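Search this site
Type a word and press enter

How I Get a Little Robot Arm Ready for Its Day

Hi! My name is Gonzalo Cantero, and I look after a small robot arm in Rambridge. Kids write to me all the time asking if robots wake up by themselves. Mine sure doesn't. It needs me every single morning!

First I check the clamp. An arm has to be held down tight, or it will wobble every time it reaches for something (try drawing a straight line on a wobbly table and you'll see what I mean). I give the base a good push with my hand. If it moves even a tiny bit, I tighten it up again.

Next come the wires. Every joint has a motor inside, and the wires bring it power and messages. They need some slack – a bit of extra length – so the arm can bend without tugging on them. I turn the power off and bend each joint slowly with my fingers. Once I found a wire rubbed almost bare on one side. It took me 12 minutes to put in a new one, and I dropped the screw 3 times!

Then there's the part I like best. The arm has to learn where "straight" is. We call this calibration, a long word for a simple job. I hold the arm in its starting pose and tell the computer, "Okay, remember this." If I skip it, the arm might reach for a stove knob and poke the air next to it instead.

Last of all, I look at the lines on the computer. A smooth line usually means a smooth move. A jagged one sends me back to check my screws.
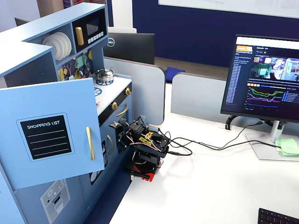 When I'm done for the day, I switch off the power, wipe the desk and write in my notebook what I fixed. I'm on page 70 now, and my handwriting is still terrible.

More to read
Why do motors hum?
The Devby bread machine gets a new belt
A visit to the Lindholm sorting room
What is a sensor?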